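Drawers, Walls and the Summer Robotics Course

July 29, 2026

I promised in April that I would write something when our student project had more to show than a list of problems. We have now a little to show, and still the list of problems. Our team at the Piretti evening school is Estrella Salinas, Leobardo Montes and me, and our teacher is Clifford Gagnon. The task for the summer is to teach a simulated robot with two arms to open and close a small drawer.
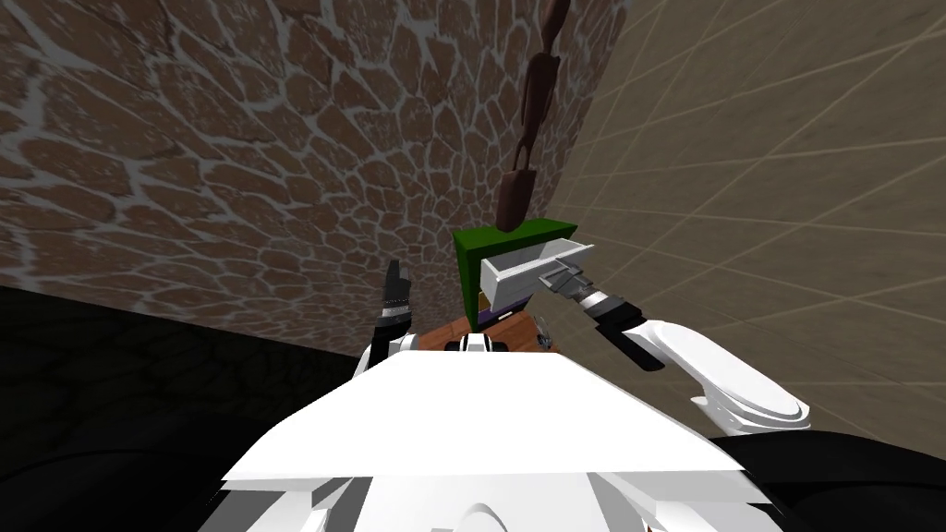
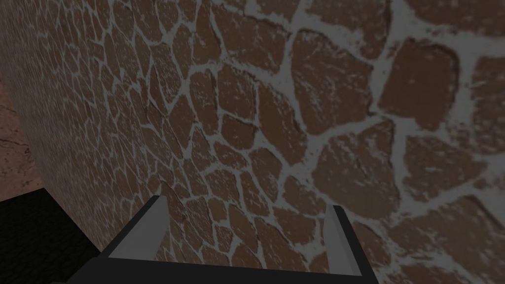

Our simulator: the green cabinet with its white drawer is in the first one, and in the second one a gripper is close to the stone wall.

We did not make the room ourselves. The cobblestone texture came with the set of rooms that Mr. Gagnon gave to all the teams, and Leobardo wanted to change it for plain gray on the first evening. Estrella said no. Her opinion is that a policy which works only in front of a clean wall has not learned very much, and I think she is right, although my eyes get tired of these stones.

The way we work is simple. One person controls the arms by hand and records the movement, and the others watch the screen and say if the recording is good enough to keep. Up to this week we kept 706 recordings. Many of them are mine and I can recognize them, because I move the right arm too slowly when it comes near the drawer. Leobardo is fast and he hits the cabinet. We decided to keep both styles, but not the hits.

After that comes the training, which we run at night on the school computer. On Monday we tested the new version and it finished 57 percent of the attempts. The version before this was worse, but we had tested it with the drawer always in the same place, so I am not sure that the comparison is fair. I wrote this in our report and Mr. Gagnon put a small check mark next to it.

The most difficult part for me is the view from the gripper. When the hand turns away from the furniture, this view has only wall in it, and the policy must decide what to do with almost no information. Estrella wants to give it a short memory of the last views. I would prefer to start by removing the recordings where the hand wanders too much — it is less interesting work, but we can do it in two evenings.

We have also not decided what the left arm should do. For now it mostly waits. Abundio Esquivel from the other team asked why we don't delete it, and I had no good answer except that the next task needs both arms.

I will clean the recordings this weekend and start the training again on Sunday night. If somebody has experience with short memory in this type of policy, please write me in the comments, also if it did not work for you.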